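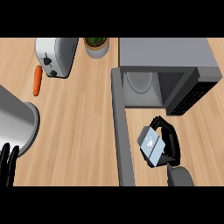

# Oiling a butcher block counter

I love this job! It takes one evening of actual work, it smells faintly of beeswax, and the grain comes up so much richer that you'll keep wandering back into the kitchen to look at it. I do ours every May and I still get excited when the first coat goes on.

**You'll need**

- food-grade mineral oil (a small bottle goes a long way)
- a tin of board wax, I use the Flernden one
- 220 grit sandpaper and a sanding block
- 2 lint-free cloths, old T-shirts are perfect

**Clear and clean**

Move everything off, and I do mean everything, the toaster too (shake out the crumbs while you're at it). Wash the wood with a little dish soap and warm water, wipe it down, and leave it overnight. Damp wood won't take oil well.

**Sand lightly**

Go with the grain, never across it, and don't lean on the block. You're only knocking down the fuzzy bits. If there's a dark ring by the sink, start there with 120 grit and blend outward. Vacuum, then wipe with a barely damp cloth.

**Oil**

Pour a puddle the size of your palm and spread it around, edges and end grain included! End grain drinks like crazy, so go back to it until it stops. Wait 21 minutes (okay, I set my timer for 20 and then finish my tea), wipe off the extra, and let it sit until morning. Brand new counters want a coat a day for 7 days.

**Wax**

Rub on a thin layer, let it haze over, and buff with the second cloth. Water should bead up nicely afterward. When it stops beading, oil again.

Wash oily cloths in hot water with plenty of soap, or they'll make everything else in the hamper greasy.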